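September 26, 2024

I've been reading up on decluttering again, which I do every fall when the windows close and the apartment starts to feel smaller. This year the thing going around is a method called Zudness. My sister sent me the link with three hearts after it, so I read the whole guide, start to finish, with a pencil.

The promise is that you sort everything you own into 4 "circles of use," then get rid of the outer one. Do that and you win back 13 hours a month. Thirteen! I'd like to know who held the stopwatch. The guide says the number comes from "members," and then there's a link to become a member.

I have doubts about the whole genre. I tried the Mundeck system a few years ago, the one with the colored dots, and spent most of a weekend peeling stickers off spatulas. Some of that glue is still there. Before that I paid for a course by a woman named Nives Serra, who had a lovely calm voice and told us to hold each object and ask what it was waiting for. My colander was waiting for pasta.

What bugs me is the math. Getting rid of things is supposed to save money, but every one of these plans ends at a store. The Zudness shop has a "starter set" of bins, and by the time I'd added what the guide calls the basics, my cart was at $784. For boxes. To put less stuff in.

I will give them one point. The chapter on kitchens says to keep what you use every day between your waist and your eyes, and to leave the high shelves for things that stack. Fine. My grandmother did that without a membership. She also kept string, and she used the string.

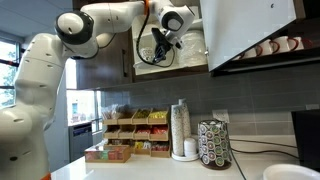

*Glass bowl on the left, stacked clear containers on the right. An upper shelf can be this plain.*

My own top shelf is a different story. I went through it last night and got rid of 2 things: a lid with no bottom and a gravy boat I have never liked. It took ten minutes, and then I made tea.

My sister says I'm not giving it a fair chance and that I should do the full program in October before I complain. Maybe. If any of you have stuck with Zudness for longer than a season, write and tell me what your closets look like now. I mean the closets, please, and not how you feel about them.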